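Table Service and Plate Work, handout for session 5
Course tutor: Nabila Hajji
Revised 29th April

Please read this before the practical part. I wrote it in short paragraphs, so you can find the place again quickly when you are working at the table.

1. The whole fruit on a plate

In session 4 we worked with cut fruit. Now we go back one step and serve a single whole fruit. Many learners think it is too simple to be practiced. But with one fruit on one plate, the guest has only this to look at, and each small mistake is seen.

Choose the plate first, then the fruit. For an apple of usual size a plain round plate is enough. White is the safe choice, and red fruit looks strong on it. If the plate has a pattern, the fruit must compete with it. For the exercises we use the plain Zerna plates from the second cupboard, not the deep Skarnen ones, where the fruit rolls against the side and stays there.

2. Where to put the plate

At a small square table for one guest there are two usual positions. In the near position the plate is in front of the guest, with a small space between the plate and the table edge. This is for eating. In the far position the plate stands toward the other side of the table, and the guest has the near part free for a book or for the hands. This is for offering. Do not mix the two — a plate that stands in between is in the way for everything.

Personal things of the guest (keys, glasses, telephone) stay where the guest has put them. You place the plate in relation to them. If there is really no space, ask.

3. The surface

Dark and shiny tops show finger marks and also the reflection of the lamp. Look at the table once from the guest's chair before you put anything down. A patterned top is a different difficulty: the eye follows the lines, and a plate that is a little off center looks more off center than it is. Use the table edges as your guide and forget the pattern.

4. Placing and taking

Hold the fruit from two sides, low, below its widest part. Lower it until it touches the plate, wait a moment, then open both sides at the same time. If one side opens first, the apple turns and the stem points to the floor. For taking it away do the same in the other order. The plate must not move or make noise.

Red fruit, white plate, dark table:

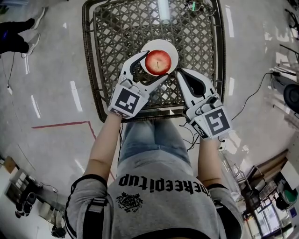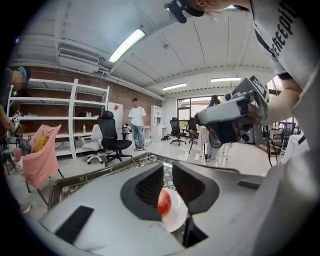
Othmane Slaoui asked whether the stem should always point up, as he had learned it should lean a little toward the guest. I accept both. Up is easier to check from every side of the table, and for pears I even prefer his way, but decide before you lower the fruit and do not correct it afterwards with one finger.

For next time: practice placing and taking at home with any plate you have, and write 300 words on how a table you know well could be laid for one person. Papers go in the Vamby folder.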